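The Vanity Table Will Outlive Us All

My aunt bought hers in Drustside for $217, which she still calls a steal, though she has never said from whom.

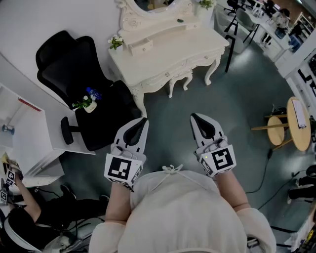 Dressing tables were supposed to be finished. People now get ready in the car, or in the bathroom with one elbow in the sink, and a piece of furniture meant for sitting and looking at yourself seemed headed the way of the telephone bench. Then the young discovered them. Vikas Sandhu has sold secondhand furniture in Multberg for 22 years, and he used to give vanities away with wardrobes, like a mint with the check. Last May he had 8 people on a waiting list. "They want the legs," he told me. "The curlier the better. I had one with plain legs and it sat here till it got dusty enough to look antique."

My own is not curly. It came from my grandmother, has 2 drawers, and one of them opens only in dry weather. I keep batteries in it. The other holds hairpins that belonged to her – I have never owned a hairpin – and a manual for a radio.

I did sit down at it last winter, to see what the fuss was about. I lasted through one cup of coffee, plucked an eyebrow I should have left alone, and went to pay the gas bill.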